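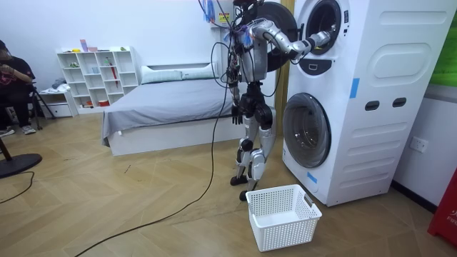

Project Report No. 13, page 5

# Laundry in a Small Room: Undora House, Term Project

Mehwish Naqvi and Cosimo Ferri

Our house in Wevville has 80 residents and a firm belief that laundry is someone else's problem. We looked at how people use a stacked washer-dryer, and mainly at what gets left in it.

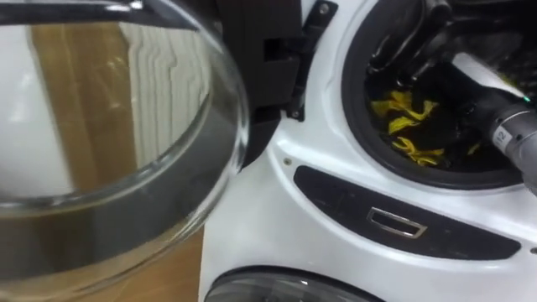

**What do people forget most often?**
Single dark items, usually one sock or a T-shirt stuck to the top of the drum.

We asked Nusrat Tanoli to keep the log for January. She did, in pencil, with remarks — some of them printable.
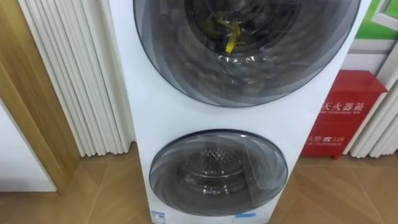
Our second topic was the door check. Residents were told to look through both windows before walking off, a habit that lasted until the first weekend. Tinted glass doesn't help much. Something bright yellow behind the upper door catches the eye at once, but a navy sock would get past anybody. Cosimo also wants it noted that protective film still stuck to a door should come off. Mehwish wants it noted that he could peel it himself.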